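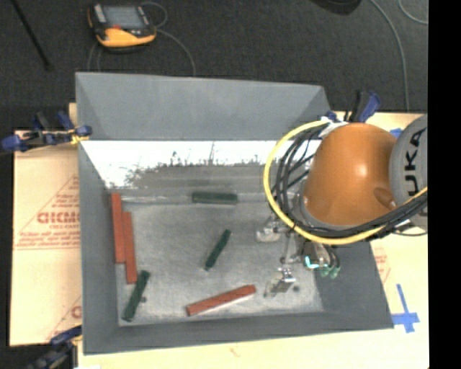 Gripper Comparison, Bin Picking Cell
Lernomard Automation Laboratory, Dorncombe
Saturday, December 30, 2023

The Lernomard laboratory presents a selection of material from its comparison of end effectors for bin picking. Work began in September at the Dorncombe site. Two grippers were evaluated on the same arm: the Lacerda parallel gripper and the Tallden linkage gripper. Each was assigned 3000 pick attempts under an identical schedule.

The test cell
A KUKA arm reaches into a gray open-topped bin with sloping sides. Clamps are placed around the bin, and the handheld control unit lies on the carpet beyond the table.

The parts
Red and green elongated blocks are used throughout this series. Blocks resting close against a wall, as the long red one does at the left, are recorded in a separate category from those lying on the open floor of the bin.

Cable routing
The yellow cable and the black bundle pass in a wide loop around the orange housing. Loop clearance was reviewed before each session, and 13 sessions were completed for each gripper.

Test conditions
Finger force was held at 40 newtons for both units. Block positions were changed between runs according to a printed layout plan, and the same plan was used for both grippers.

Results tables and the layout plan are available on request from the Dorncombe office. Visits to the laboratory may be arranged in advance by partner institutions. Material may be reproduced for teaching purposes with credit to the Lernomard Automation Laboratory.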